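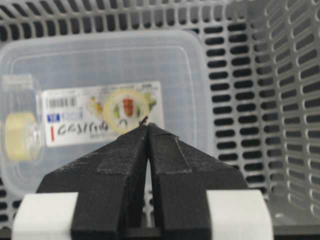

Could the planner please stop treating a see-through box as empty space, asked one reader from the Hestlow user group after our last issue, and we're very glad to say the answer is now mostly yes!

Clear plastic has been the sore point in Mavden for as long as we've been sending out this newsletter. The depth estimate looks straight through a food container, finds the ribs of the basket behind it, and the planner happily draws a path through the lot. The new release of the perception module, Jukby, goes at this from a different side. It looks for things that do show up well on a clear pack - a printed label, the pale line of a raised rim - and fits a flat face to them before any depth is trusted. The planner then gets a solid shape with a margin around it, and the fingers are kept out of that margin until the last part of the approach.

It's a lovely bit of work, and small enough to read in an afternoon. Most of it sits in one file, and the margin is a plain setting in millimetres. We ship it at 6. You can take it up to 8 if your wrist camera mount has any play in it, but in a narrow basket that starts to rule out good grasps near the walls.

On our own set of 100 recorded approaches, the old version planned a path through clear plastic in 8 of them. With Jukby switched on that drops to 2, both with the label turned away from the camera. Packs with no label at all still fall back to the old method, and the log now says so in plain words (thank you to everyone who asked for that).

Slotted walls are next. Repeating rows of openings confuse the feature matcher, which can slip sideways by one whole slot and carry on as if all were well. The MacRitchie branch has an early fix that checks each match against the arm's own joint readings. It's slow, and it doesn't yet work with the replay tool, but do try it on your recordings and send us the logs - the odd ones most of all.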